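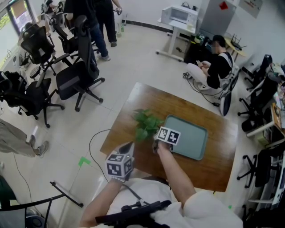

Handheld grippers with marker blocks, in use at the tabletop station.

Tiva Handheld Demonstration Kit: Frequently Asked Questions

Maintained by Jennylyn Macapagal and Gaurav Chaturvedi. Last revised 26 September 2022.

These answers cover recording demonstrations with the Tiva handheld grippers and with the Tiva remote station. They assume the kit has been unpacked and the recorder software installed. For assembly, see the kit manual.

General

What is the difference between a hand demonstration and a remote demonstration?
In a hand demonstration, the operator holds one gripper in each hand and performs the task directly. No robot is powered. In a remote demonstration, the operator moves a pair of leader arms and the robot follows. Both produce the same file type, and the trainer accepts either. Mixed datasets are allowed, but each recording must carry the correct source tag.

Which one should I use?
Use the handheld grippers for tabletop work, picking, placing, sorting and anything that has to be recorded in more than one room. Use the remote station when the task depends on the force limits or the reach of the arm itself, such as pressing a latch or working at the back of a deep shelf. A person can reach positions the arm can't, and those recordings are rejected at the replay check.

Can hand demonstrations be replayed on the robot without training?
Yes, for checking only. Direct replay confirms that the recorded path is reachable. It takes no account of where the objects are, so the table must be laid out exactly as it was at the start of the recording. Keep a hand on the stop button.

How many demonstrations does a task need?
It depends on how much the objects and their positions vary. The Troltasside plant-and-tray set contains 3,289 recordings, of which 1,318 were made by a single operator, Eduardo Catacutan. The set covers two grippers and several table positions. A simple one-handed pick from a fixed position needs far fewer. Train early on a small batch and look at where the policy fails before recording more of the same.

Setup

How should the table be placed?
Any stable table will do. The top should be matte if there is a choice. Strong reflections interfere with marker detection, mostly at low gripper angles. Mark the position of the table on the floor with tape so that it can be put back after cleaning. The table does not have to be square to the walls.

Does the room have to be cleared?
No. A policy trained only in an empty room does badly in an occupied one. Chairs, desks and people in the background are acceptable as long as they stay out of the operator's reach and do not block the markers. Other people should not touch the table or the task objects while a recording is running.

What about lighting?
Normal office lighting is sufficient. Daylight from a door or window is fine, but exposure should be left on automatic if the light is changing. Do not point a lamp at the work area. If marker tracking drops out on one side of the table only, glare on the printed squares is the usual cause.

How do I route the cables?
Run each gripper cable down and away from the table on the outside of the operator's arm. Leave enough slack for a full reach to the far edge. A cable that pulls tight at the end of a reach shows up in the data as a small jerk in the wrist path, and it will be learned. Tape down any cable that crosses a walkway.

Should the operator sit or stand?
Either. Stay with one posture for the whole session and enter it in the session sheet. Seated operators should use a chair without armrests, or lower the armrests below the edge of the table.

Grippers and markers

Why do the grippers carry printed markers?
The black-and-white squares let the head camera find the position and angle of each gripper. Jaw opening is measured separately by the encoder in the grip. At least one square on each gripper has to be readable for the head-camera position to be used.

What happens when a marker is hidden?
The recorder falls back on the motion sensor in the gripper. This holds up for short gaps. After 3 seconds the segment is flagged and has to be reviewed by hand. Crossing the arms is the most frequent cause of long gaps, followed by resting a sleeve over the block.

Can I print replacement markers?
Yes. Use the sheet supplied with the kit and print at 100 percent scale on matte paper. Measure the printed square before mounting it. A scaling error of even a small amount shifts every position in the recording, and the recorder has no means of detecting it. Do not laminate with gloss film. Each pattern has its own number, and left and right sets must not be swapped.

How often should the grippers be calibrated?
At the start of each session, after any drop, and after a change of fingers or pads. Calibration consists of three full open-and-close cycles per gripper, followed by touching the fingertips to the reference plate. If the reported jaw width does not return to zero when the jaws are closed, clean the pads and repeat.

The jaw pads are worn. Does it matter?
Replace them when the grooves are no longer sharp. Worn pads slip, and operators compensate by squeezing harder and turning the wrist. The robot reproduces both habits.

Recording

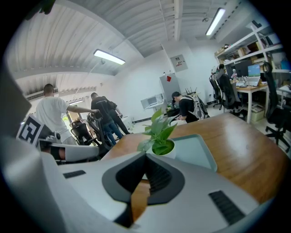

What should the gripper camera be able to see?
The gripper camera supplies the close view that the policy relies on during the last part of a grasp, so its view must include the jaws and the space beyond them. Check the preview before the first recording with the gripper held at working height. The jaw piece should sit at the bottom center, and the objects should be visible past it, as the potted plant and the gray tray are on this table. The lens is very wide, so curved table edges and dark corners are normal and need no correction; the trainer removes the distortion. The other gripper may enter the view from the side with its marker card showing. People in the background need not leave, but anyone working nearby must be told that the cameras are live.

How should a demonstration begin and end?
Start with both grippers open and still, clear of the objects. Press the left trigger button to begin and wait for the tone. Perform the task at an even pace. When it is complete, open both grippers, back away from the objects, hold still for one second and press the button again. Recordings that end with an object still gripped are rejected unless the task definition says otherwise.

How fast should I move?
Slower than normal handwork. The arm has a speed limit, and anything above it is stretched in time during conversion, which separates the motion from the video. The recorder shows a yellow bar when either gripper goes over the limit. An occasional flicker is harmless. A steady bar means the recording should be repeated.

I dropped the object. Should I stop?
No. If it can be picked up within reach, pick it up and finish, then tag the recording "recovery". Recoveries are useful. If the object has left the table, end the recording and mark it as failed. Do not delete failed recordings at the station. Renato Gatchalian removes them from the server copy after review.

May I use my fingers to steady an object?
No. The robot has only its grippers. Any contact between the operator's hands and a task object makes the recording unusable.

How should thin leaves and stems be handled?
Approach from the side with the jaws slightly open and close on the stem. Gripping a leaf alone usually ends with the plant rotating in the jaws. Artificial plants are preferred for long sessions as they keep their shape.

How much should I vary the starting layout?
Move each object a little between recordings and change its angle. Make one larger change after each block. Do not return everything to the same spot out of neatness. The layout cards in the kit give a suggested order, which may be ignored.

Remote station

Can the remote station be run from another building?
It can, over a wired connection. The Lacson site has operated the arm at Nilurport this way since January. Wireless links are supported for setup and for viewing only. If the round-trip delay goes over the limit set in the configuration file, the arm stops in place and holds its grip.

Who must be present at the robot?
One trained person within reach of the stop button for as long as the arm is powered. The remote operator does not count. Jonalyn Soriano keeps the list of trained people at Nilurport.

The arm lags behind my hands. What should I do?
Check that the other video windows are closed, then read the delay figure in the status bar. If it is steady, slow down. If it jumps, stop recording and report it with the log attached. Do not try to lead the arm by moving ahead of it.

Data and files

Where are recordings stored?
On the station disk until upload, then on the site server. The station deletes its local copy only after the server has confirmed the checksum. If the disk light turns amber, upload before starting another block.

Are people in the background identifiable?
They can be. Faces are blurred during conversion, not during recording, so raw files must be treated as personal data. Conversations are not recorded, as the microphones are disabled in the kit firmware.

Why was my recording rejected with code 3?
Code 3 means that the clocks of the two grippers disagreed. Dock both grippers until the lights are solid and record again. The rejected file cannot be repaired.

Who do I contact about a problem not listed?
Send the session number and the recorder log to Gaurav Chaturvedi for software faults. For grippers, pads and markers, contact Jennylyn Macapagal. Faulty grippers should be tagged and kept out of the dock until they have been inspected.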